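Plinlow Golf Forum > Rules and Handicapping > Countback at the Kurkstead Open

14 replies, 1,631 views (showing first page)

backnine_bert
Sat 22 July
Can someone who knows the handicap side explain the result at Kurkstead? Two players finished level on net 133 over 36 holes. The entry sheet said ties would be settled by countback on the last nine. Drahomíra Danko had the better gross back nine in round two and was placed second. The other player got the trophy on net. Is that normal?

slope_rating
Normal in a net event. The countback uses the same basis as the competition, so you take the back nine gross and deduct half the course handicap. If her handicap is four and the winner's is 14, she gives up five strokes on that nine before anyone compares anything.

backnine_bert
Half of the course handicap or half of the playing handicap? They were using a 95 percent allowance.

slope_rating
Playing handicap. Whether you round before halving is up to the conditions of competition. Most software halves the unrounded figure.
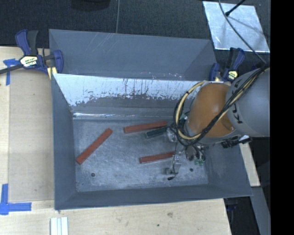 The rounding matters in this case. With an unrounded 13.3 the deduction is 6.65. Round first and it is 6.5. If the two nines are within a fraction of each other, the two methods can produce different winners.

Illero
I disagree with the deduction by halves. The strokes fall on particular holes by stroke index. If the card gives her odd indexes on the front and even on the back, you know exactly how many strokes she received coming in. Use those.

slope_rating
That is how you do it in Stableford, where the points already include the strokes. In medal play the usual method is the fraction. Using the stroke index gives an advantage to anyone whose odd stroke lands on the right nine.

Illero
And the fraction gives people strokes they never had on any hole. Nobody plays a hole with 0.65 of a shot.

pin_high_59
Both methods are in use. The question is which one was on the sheet. I have the Kurkstead sheet from the May event and it says "countback, last 9, 6, 3, 1" and nothing else. No mention of gross, net or rounding. If they reused it, the result depends on what the scoring program does by default.

backnine_bert
Same sheet. I checked it against mine and only the dates differ. They score with Cirillo.

pin_high_59
Then look under Competition Setup, Ties. There is a setting for fraction or index. Our club had it on index for two seasons and the printed conditions said fraction.

mulligan_dad
With an entry list that size they could have had a playoff. Three holes, done before dark.

slope_rating
A net playoff has its own problem with where the strokes go. You would have the same argument out on the course.

Illero
At least they would have hit a ball to settle it. First prize was a 1,000 voucher.

backnine_bert
I have emailed the club to ask which setting was on. Will post the answer when I get one.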